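# Chapter 4: Who's Telling You This?

I have a bad habit when I pick up a young adult novel. I read the first page, decide I trust the kid who's talking, and then keep on trusting her for 300 pages, even when she's clearly fooling herself. It took me years of teaching to notice how much work a writer puts into making me do that.

So this chapter is all about narrators - the ones who lie, the ones who leave things out, and the ones who are too young or too hurt to see what's right in front of them.

We'll spend most of our time with *Keltar*, Siv Kvam's novel about a girl who runs her family's ferry for a summer after her brother moves out. She tells us on page 2 that she's "fine with it." Keep a pencil handy and put a little mark in the margin each time she says "fine" after that (my own copy is a mess!).

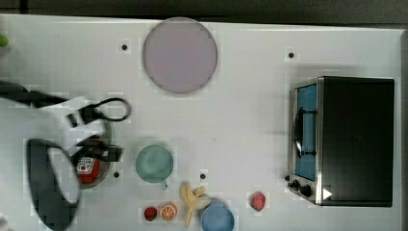
I'd like you to read the first four chapters of the novel before you go on to Section 4.1. Read them fast, the way you'd read on a bus. Then go back to the dinner in chapter three and read that one slowly, out loud if your roommates can stand it. Who does she quote word for word, and who does she only sum up? Her mother gets maybe one full sentence, and I still argue with my students about why.

Later on we'll set *Keltar* next to a short story, "Minami," where the narrator is a grown man looking back at being twelve. He knows how everything ends and she doesn't, and you can hear it in the verbs.

**Words to know before Section 4.1:** first person, reliable narrator, unreliable narrator, distance, summary, direct speech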